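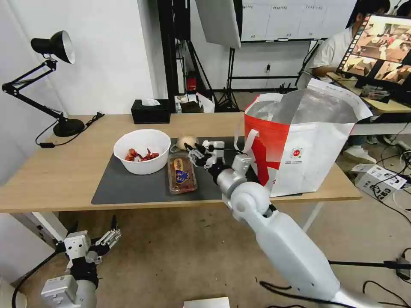 *Dried red chilies in a white bowl, with an onion close by.*

## 3. Setting up your tables and your first service

By now you've got Gudham installed on the tablet at the host stand and you've signed in with the owner's code (if you haven't, go back to section 2, it's quick). This is the part where you tell it what your dining room looks like and when people can eat in it. I run the booking side for the Vetthorpe, a small place with a bar in front and the dining room behind, so my examples come from there. Yours will look different and that's fine!

### 3.1 Draw the room

1. Tap **Room**, then **New layout**. Give it a name you'll recognize on a busy night. Mine is "Main," very imaginative.
2. Drag your tables in one at a time. Round, square and long are the choices, and you can turn them with two fingers.
3. Tap each table and type in the fewest and the most people you'd seat there. I put my window tables at one to two, even though three can squeeze in, and I've never regretted it.
4. Add your bar stools as a separate zone. Leave **Bookable online** off for that zone if you like to keep the bar for walk-ins, like I do.
5. Tap **Join** on any two tables you push together for bigger parties. They have to be touching on the screen or the button stays gray.
6. Tap **Save layout**.

**Note:** Table numbers can be anything up to four characters. We have no table 13 because a couple of our regulars wouldn't sit at it, and Gudham doesn't mind the gap.

**Caution:** Renaming a table after you've taken bookings will send those bookings to the **Unplaced** list. They aren't lost, but you'll be dragging them all back by hand — ask me how I spent my first February with this thing.

### 3.2 Set your hours

1. Go to **Services** and tap the plus sign.
2. Pick the days, then type a first seating and a last seating. Last seating means the last time someone can sit down and order, so leave the kitchen enough room to finish.
3. Set **Table time**. It comes set at 70 minutes, which suits lunch nicely. For dinner I bump it up a good bit, especially for the bigger tables, who always want to look at the dessert menu and then talk about it for ages.
4. Set **Most covers**. This is the total number of guests you'll let in across the whole service. Ours is 40, and that's the kitchen's number, not mine.
5. Set **Pace** to the most people who can sit down in the same quarter hour. Go low at first. You can always open it up.
6. Tap **Save**, then make a second service if you do lunch and dinner. Don't try to run them both as one long service or the table times get in a terrible muddle.

**Note:** Holidays live under **Exceptions**, at the bottom of the same page. You have to scroll for it. An exception beats whatever the regular service says for that date.

### 3.3 Write your confirmation message

Guests get this one by text or email right after they book. There's a stock version, but it sounds like a dentist's office, so I'd change it.

1. Open **Messages** and tap **Confirmation**.
2. Type your own greeting. Keep the words in curly brackets exactly as they are, as that's where the date and party size drop in.
3. Add anything people always call about. For us it's parking, dogs in the bar (yes) and high chairs (yes, ask when you book).
4. Turn on **Ask about allergies**. Answers show up in red on the booking and print at the top of the kitchen ticket.
5. Tap **Send test** and read it on your own phone before you go live.

**Caution:** The allergy box only passes along what the guest typed. Please still ask at the table.

### 3.4 Hook up the ticket printer

We use the Ichikawa printer that came in the Zostach starter kit, so these steps are for that one.

1. Plug the printer in and load the paper with the shiny side up.
2. Hold the feed button until it spits out a slip with its address on it.
3. In Gudham, tap **Printers**, then **Find**. It should pop up in the list.
4. If it asks for a pairing code, type 893.
5. Tap **Print sample**. If the slip comes out blank, flip the roll over and try again.

**Note:** Keep the printer and the tablet on the same Wi-Fi network. If you have a guest network, neither one should be on it.

### 3.5 Make a pretend booking

Book a table for two from your own phone, the way a customer would. Check that it lands on a sensible table, that your message arrives and that the kitchen ticket prints. Then cancel it from the link in the message and make sure the table opens up again on the tablet. If all of that works, flip **Online booking** to **On** and go on to section 4 for deposits and no-shows.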